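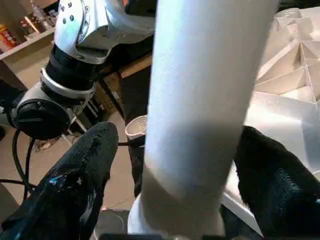 Wrist cam, right arm, fingers either side of the white cylinder. Left arm parked behind.

Oct 10, 2020

Shared shop, back bench. Goal for the session was to get the wrist camera view usable for lining up on tall round things before we go any further with two-arm work.

Remounted the camera on the new bracket. The old one let it creep down a bit every time the wrist rolled, and the calibration went with it. New one is printed solid with 2 screws instead of one and a zip tie. Redid the calibration after and saved it as Plireck-18. Please don't overwrite it, make a new one.

Both fingertips stay in view with the gripper open this wide, so I'm leaving the angle alone. The cylinder is a bad target for the edge finder, though. It's matte white with soft grey shading on the left side and a brighter strip up the middle, and the finder kept wanting to call the strip an edge. Raised the threshold to 339 and it settled. The white faceted thing on the right still throws up plenty of lines. For now I'm masking the right side of the picture in software - crude, but it lets me keep working.

Approach runs, slow speed, cylinder upright each time:
- first 3 runs stopped short, fingers never closed. Offset in the Matei script was still the one for the old bracket.
- fixed the offset, ran again, closed square on the cylinder.
- tried it at normal speed and it clipped the base on the way in. The base flares out wider than the cylinder, so the approach has to come in higher. Back to slow until that's changed.

Left arm was parked and powered down the whole time. Its cables hang in a loop below the end cap and I don't like how low they sit. Roxana Zamfir has the clips from the Rolen order, will ask her for a few before both arms move at once.

Finger covers are holding up. Prusby sleeve on the left one had slid a little at the root, pushed it back on and marked the edge with paint pen so we can tell if it moves again.

To do:
- raise approach height in the Matei script
- clip left arm cables
- try a darker cylinder, same diameter
- put the spare bracket file in the shared folder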